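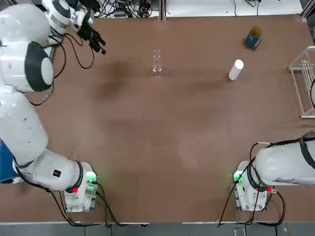 Ticket 3000: Heat pump short cycling and E7 lockout, Brositstead site

Status: Closed
Product: Raltent air-to-water heat pump, single phase
Opened by: Wiebke Hellwig
Assigned to: Ignacio Lorente
Opened: November

Reported problem

The heat pump that serves the ground floor starts, runs for a few minutes, then shuts off. It waits and starts again. After several of these cycles the controller shows E7 and locks out until someone holds the reset button. The first lockout was at 5:40 a.m. The building was cold when people came in. Reset brought it back, but it locked out again before lunch.

No recent work on the unit. The filter on the return line was cleaned in spring. The upstairs unit is the same model and has no faults.

Log

8:15 a.m., Ignacio Lorente
Called Wiebke. E7 on this controller is low water flow. Asked her to read the system pressure off the gauge next to the expansion tank. It reads in the normal band and does not move when the pump starts. Asked her to check that the two isolation valves on the return are fully open. Both handles are in line with the pipe.

9:30 a.m., Ignacio Lorente
Had her pull the fault history from the service menu. All entries are E7. No sensor faults, no high pressure trips on the refrigerant side. Supply temperature climbs fast right after each start and the unit cuts out on flow before it gets to setpoint. That fits with low flow, so I am leaving the flow switch alone for now.

11:05 a.m., Wiebke Hellwig
Closed the valves and took the strainer out as you asked. There was a little black sludge in the bottom, maybe a teaspoon. Rinsed it and put it back. Topped the pressure back up. Unit restarted and has been running for 20 minutes.

1:50 p.m., Wiebke Hellwig
Locked out again. E7. Same as before.

2:20 p.m., Ignacio Lorente
Going to site. Bringing a spare flow switch and a clamp meter.

4:10 p.m., Ignacio Lorente
On site. Findings:

Circulation pump is running and draws normal current on all three speeds. It was set to speed 2. The upstairs unit is set to speed 3.

Vented air at the high point in the corridor ceiling. A lot of air came out. The automatic vent there has its cap screwed down tight, so it was not venting. Backed the cap off two turns.

Zone actuators: the controller was calling for one zone only. The other zones were closed by their thermostats. With a single zone open the flow is 7 liters per minute, which is under the trip point for the switch. With all zones open it is well over.

The differential bypass valve between supply and return should open when the zones close. It was turned all the way in and passes nothing.

5:00 p.m., Ignacio Lorente
Backed the bypass off until flow held above the trip point with one zone open. Set the pump to speed 3. Ran the unit for 49 minutes on one zone with no trip. Did not change the flow switch. Old one is fine.

Next day, 8:05 a.m., Wiebke Hellwig
No lockout overnight. Ground floor was warm at opening. There is some gurgling in the corridor pipe.

8:40 a.m., Ignacio Lorente
Gurgling is leftover air working its way to the vent. Should clear in a few days. Check the pressure once a day until it does and top up if the needle drops out of the green.

Four days later, Wiebke Hellwig
Topped up once. Gurgling has stopped. Fault history is clear.

Cause

Bypass valve fully closed and air trapped at the high point. Flow fell below the minimum whenever only one zone was calling. Carmela Bermúdez went through the old job sheets and found the bypass was shut during a leak test last winter. The sheet has no entry for opening it again.

Follow-up

Tag the bypass valve with its current setting. Done.
Check the bypass and vent cap on the upstairs unit. Done, both OK.
Water sample for sludge and inhibitor level. Sent to Valeriano Sepúlveda, result will go on a separate ticket.

Closed by Ignacio Lorente. Reopen if E7 comes back.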